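The Prirent unit quit at the bottom of the hill again. Cempaka had the lid off before Dwight got the truck door shut.

"Wheel motor?"

"Encoder. Left rear. Same as November."

She lay on her side with the torch in her teeth. Little delivery machine, six wheels, 596 stenciled on its belly. Grit in everything. She blew out the connector, wiped it, blew again. One pin bent. Of course one pin bent.

"Charbonneau says swap the whole hub," Dwight said.

"Charbonneau isn't paying for the hub."

Tweezers. Slow now – slow, slow. The pin came up straight. A dab of grease, click, new boot over the plug, two zip ties. She held the wheel off the ground and spun it by hand and watched the numbers climb on the tablet. 998, 999, 1,000. No skips. Then backwards, down to zero.

"Camera next. It's been pulling left since Dradberg."

She leveled the mast, locked the collar, and teh picture came up on the tablet. A bit soft. She only needed the curb.
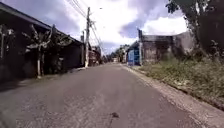
Front view, unit 596, after the mast was reset. Curb on the right, clear up to the blue.

"There's your line," she said. "It can follow that."

"What's the dark spot?"

"Stain. Hole. It'll go around either way."

"You sure?"

She wasnt. She set the clearance up a notch, put the lid on, three screws, lost the fourth in the gravel, left it. Pressed the green button.

The wheels turned. She picked up her bag and walked after it.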